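DESK MOVE NEWS – PLEASE READ BEFORE YOU PACK

Cokgate office bulletin, October

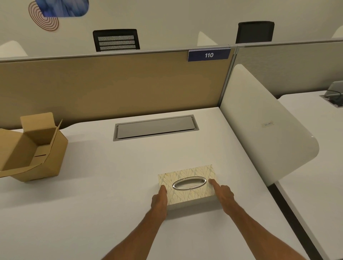
Desk 110, tissue box and carton.

OK so it's happening. Second floor goes to Flencombe at the end of the month, everybody on the low desks, no exceptions this time (yes, that includes the window row). Quick notes because I have a box of my own to fill.

Boxes. Flat cartons are stacked by the copier. Two per person. If you did the Lustcombe move you'll remember people turning up with six each and the truck leaving half of them on the loading dock overnight. Two. If you can't get it in two, take it home or ask yourself when you last opened it.

Write your desk number on the box. The number is the white one on the navy plate, on the rail at the back of your desk. NOT your phone extension. We had a carton marked 527 last time and there is no desk 527, it sat in the mail room for a month and had somebody's good shoes in it. Top and one side please, big marker. The movers stack them and the top is no use once there's another one on it.

What goes in: your stuff. Mugs, photos, hand cream, tissues, calculators, the drawer of soy sauce packets. Part-used tissue boxes are fine, lay them flat near the top or they get crushed and then you have a fancy box with no shape to it. Things that leak go in a bag first, tied. Plants do not go in boxes. Plants go with you, in your car, on your lap, whatever works.

What stays: chairs, screens, partitions, the curved white side screens. All of that belongs to the building or gets moved by Holmgren. Please don't unscrew anything. Somebody started on a side screen last week with a butter knife, I'm not going to say who.

Cables. Pull your own chargers up through the hatch at the back of the desk and shut the lid after. Anything still plugged in on the last afternoon gets coiled up and put in the lost cable crate, and good luck finding yours in there. Monitor cables stay put.

Labels and tape. If you've stuck things to your screen or partition – lists, phone numbers, kids' drawings – take them down yourself. Old tape too. It peels off easier if you go slow from one corner. What's left behind will be thrown out, we aren't going to go through it.

Wiping down. Spray and cloths are in the kitchen cupboard under the sink, bring them back when your done. Just the desktop. Don't spray the fabric panels, it leaves a ring.

Weight. If you can't lift it easily, neither can the person on the stairs. Paper at the bottom, half a box at most, light things on top. There are 200 binders going into storage separately so please don't pack any of those, leave them on the shelf were they are.

New desk numbers will be on the board by the elevator. Your number will probaby change, so don't guess ahead, use the old one on the box. Holmgren has the list and will match them up at the other end.

Boxes taped and left on top of your desk by 4 pm on the last day. Questions to Senga Haldane, extension 325, or come find me, I'm the one sitting on a carton.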